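Kiruvari Robotics Club – minutes, February meeting
Began 6:30 p.m. Itzel Ayala in the chair.

1. Bin liner task

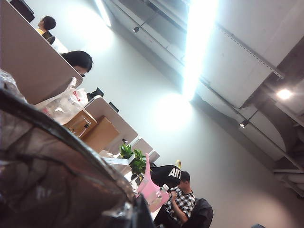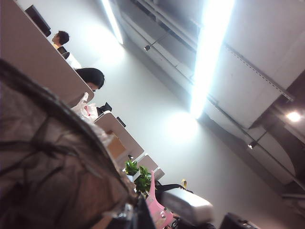
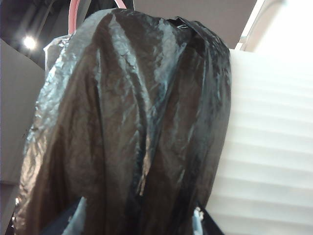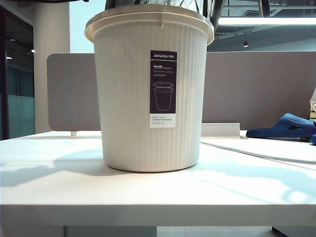

Last picture: the ribbed bin on the table.

Itzel presented the task for the Ornlow student round. The arm is to put a bag into a wastebasket and fold the edge over the rim. Members asked why black plastic was chosen, given how badly it reflects light. Itzel said the rules allow any color. The question of why we then picked black was not answered.

The team wants 300 recorded attempts before the round. They have 8. One member doubted that 200 was possible by then and asked that this be minuted.

The claim in the draft entry that the arm "handles any household bag" was struck – two kinds of bag is not any bag. Itzel to reword.

2. Wrist camera
Proposal to buy a second one from Jurkatel. Several members felt we should learn to use the first. Deferred.

3. Pichon planning software
Trial version demonstrated on a laptop, with no arm connected. The meeting was not persuaded. Itzel to run it on the arm and report the failures as well as the successes.

4. Any other business
Spare bin liners are to go back in the cupboard. Key is with Itzel.

Closed 7:50 p.m.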